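Foro Keltden > Casa y taller > Madera

Tema: ¿Aceite o barniz para una encimera de arce?

ragnvald_t
Buenas. Llevo dos semanas leyendo sobre acabados y cada vez sé menos. Tengo una encimera de arce para la cocina, sin tratar, y el señor de la tienda me vendió un bote de aceite Onsri con la misma cara con la que el médico te receta paseos. Mi cuñado dice que barniz y a otra cosa. ¿Qué hago? Uso normal: café, tomate, niños.
Ragnvald Tangen

serrucho_manso
Aceite. Tres manos finas, lija suave entre una y otra, y repasas cuando la veas triste. El barniz queda precioso hasta el primer golpe y luego tienes una costra levantada que solo se arregla lijando la encimera entera. Lo sé porque la lijé entera.

Pilar de Cimo
Discrepo. Lo de «repasas cuando la veas triste» lo dice quien no tiene hijos ni turno de noche. Yo puse barniz al agua en julio de hace unos años y ahí sigue. Tiene una marca de sartén, de acuerdo, pero yo también tengo marcas y no me lijan.

serrucho_manso
Una marca de sartén en el barniz es para siempre, Pilar. En el aceite es una tarde.

Pilar de Cimo
Una tarde cada tres meses. Haz la cuenta y verás que te sale un matrimonio.

nogal_viejo
Antes de que lleguéis a las manos: el problema con el arce es el color. El aceite de linaza lo amarillea, y el barniz al disolvente también. Si te gusta clarito, o aceite blanqueado o barniz al agua, y en los dos casos prueba primero en un recorte. En arce pálido se nota todo, hasta la duda.

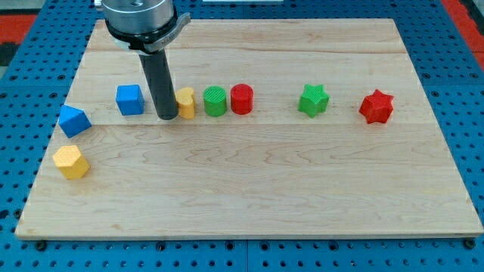

Y mira bien las juntas entre tablas antes de aplicar nada. Si queda cola seca en la superficie, ahí no entra el aceite y te sale una raya clara que vas a ver cada mañana mientras se hace el café. Se quita con cuchilla o con lija de 120, con paciencia y sin radio deportiva.

Drurnow
Lo de la cola me pasó a mí y no se quitó con lija de 120 ni con nada. Bueno, con una alfombrilla encima. Yo añadiría que el aceite Onsri huele a barco durante una semana, así que mejor con las ventanas abiertas y la familia avisada.

nogal_viejo
Si no se quitó, es que no era cola. Sería un relleno de los que ponen en fábrica. Esos son inmortales.

ragnvald_t
Gracias a todos. Me queda claro que el aceite es una esclavitud, el barniz una trampa y las juntas un complot. ¿Alguien ha medido cuánto cunde el bote? Pagué 17 euros y me da que con eso trato una bandeja.

serrucho_manso
La primera mano se la bebe. Las otras dos, casi nada. Para una encimera normal te sobra medio bote, que guardarás hasta que se vuelva gelatina, como todos. Y los trapos, extendidos al aire o en un cubo con agua, nunca hechos una bola en la basura: pueden arder solos. Esto va en serio.

Pilar de Cimo
Otra ventaja del barniz al agua: no me quema la casa.

Drurnow
Ahí lleva razón.

ragnvald_t
He probado las dos cosas en un recorte. Mi mujer prefiere la mitad que dejé sin tratar. Sigo informando.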